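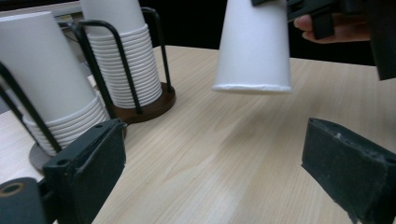

*Right finger pad at the cup station, upper edge frayed.*

**Skernano** — Maintenance request, Nuvex cup cell. The pad on the right finger is fraying along its upper edge and has light specks on the rim. I propose replacement before the July run. The present interval is 28 shifts.

**Verkier_Ops**
I would not replace it yet. A frayed rim does not affect grip on paper cups if the face is flat. Please brush off the debris and record the wear.

**Skernano**
The face is flat. My concern is fibres reaching the cup rims. We logged 13 double picks last month.

**vo_cells**
Double picks are a matter of dispenser position, in my experience. Check that both bases sit flat on the table before ordering parts.

**Verkier_Ops**
Agreed on the bases. On fibres I defer to Skernano — fit the new pad, and change the left one with it.

**Skernano**
Noted. Pads requested, four in total. I still consider 28 shifts too long.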